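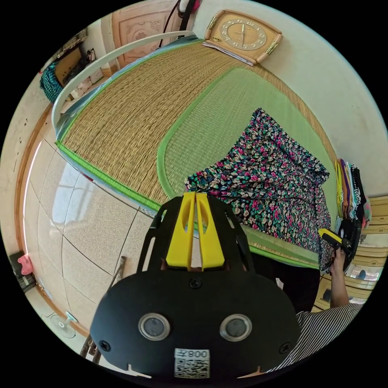
Rovov's standing complaint, heard by anyone who spends a day with the cloth project, is that folding a skirt is harder for a machine than building a car, and that people laugh until they've tried to teach it.

Features > Technology > Robots at home

I laughed too, I admit! Then I went to see how Butomlow does it. Their method is to skip the robot at first. You hold a gripper in each hand, two yellow fingers on each, and simply do the housework while the tools record how you go about it. The robot arm gets its lessons later.

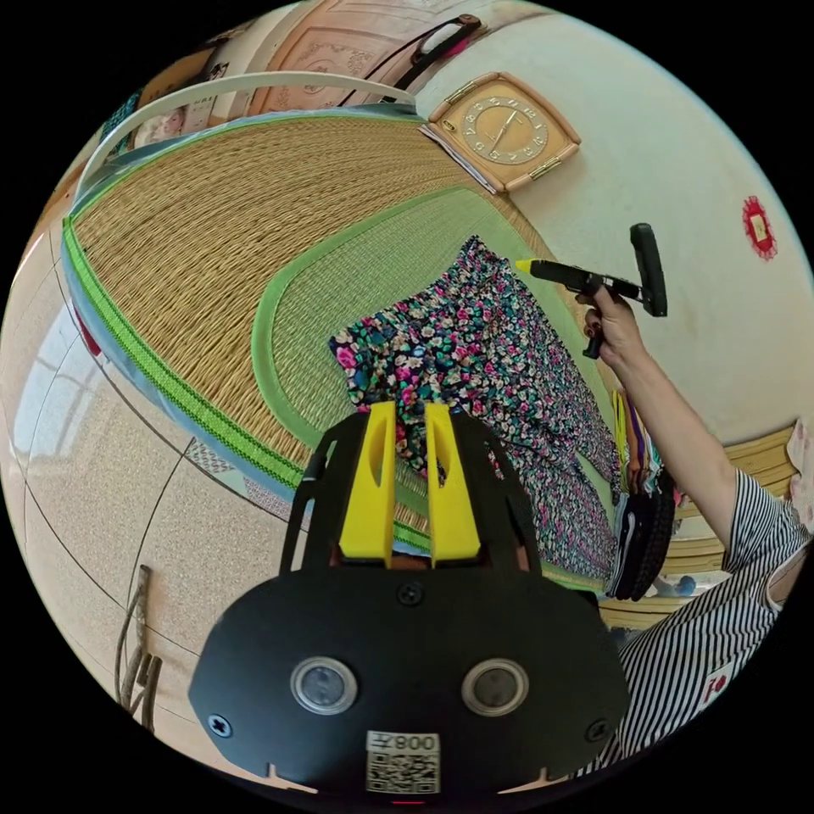
Why cloth is such a pain

A mug stays mug-shaped. A flowery skirt doesn't (mine certainly don't), and every time you put it down it lands differently. So the Claladell team wants real bedrooms, with real clutter, and lots of goes at the same dull job.
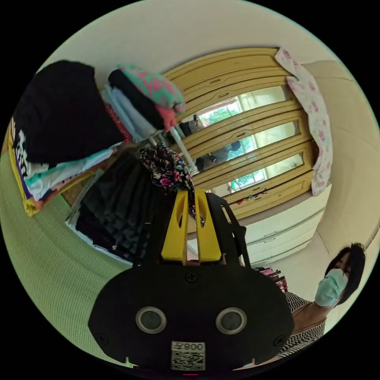
I had a turn myself and was hopeless. You lose all the feeling in your fingertips, so you start watching the edges of the fabric instead, and that turns out to be handy, as watching is all the robot can do as well.

The result everyone wanted to tell me about came in March. Trained on 80 folds from one room, the arm kept grabbing thin air. Given the same 80 spread over 3 homes, it found the hem far more often.

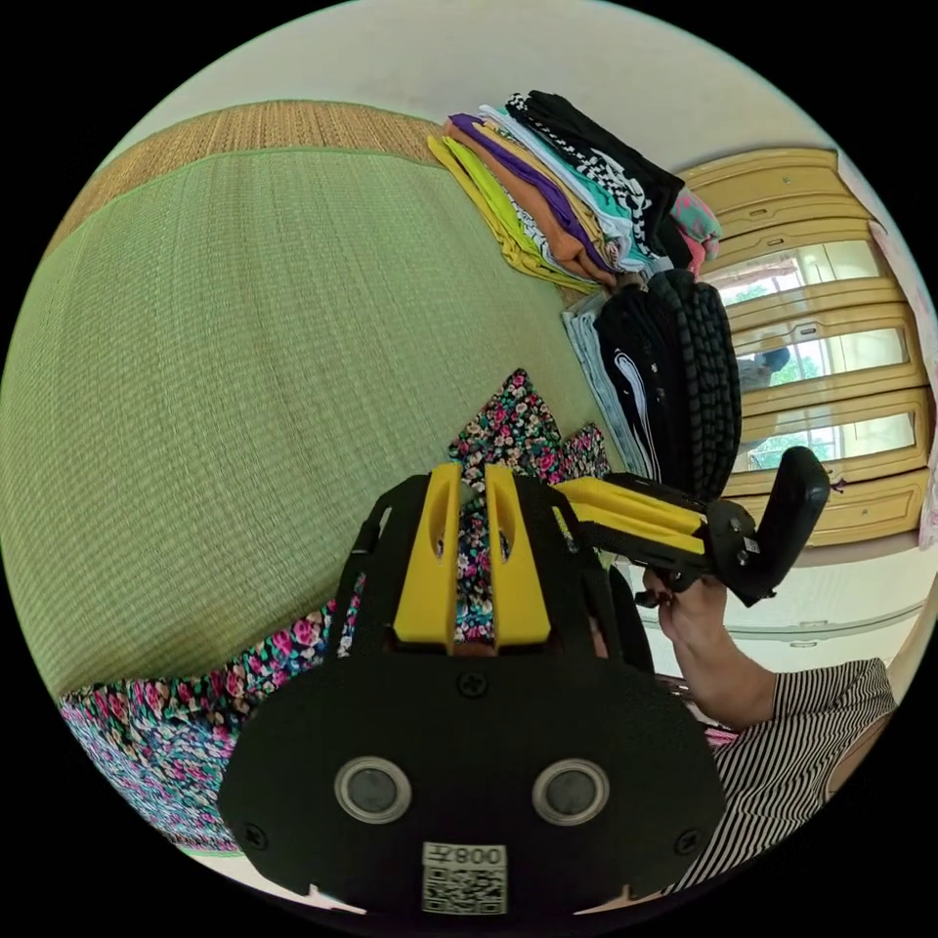 It still can't manage sleeves, mind you, and Cuevas, their next trial, is nothing but shirts. I've offered my ironing pile.

14 comments | 62 shares

Get our newsletter every month. Sign up or manage your cookies.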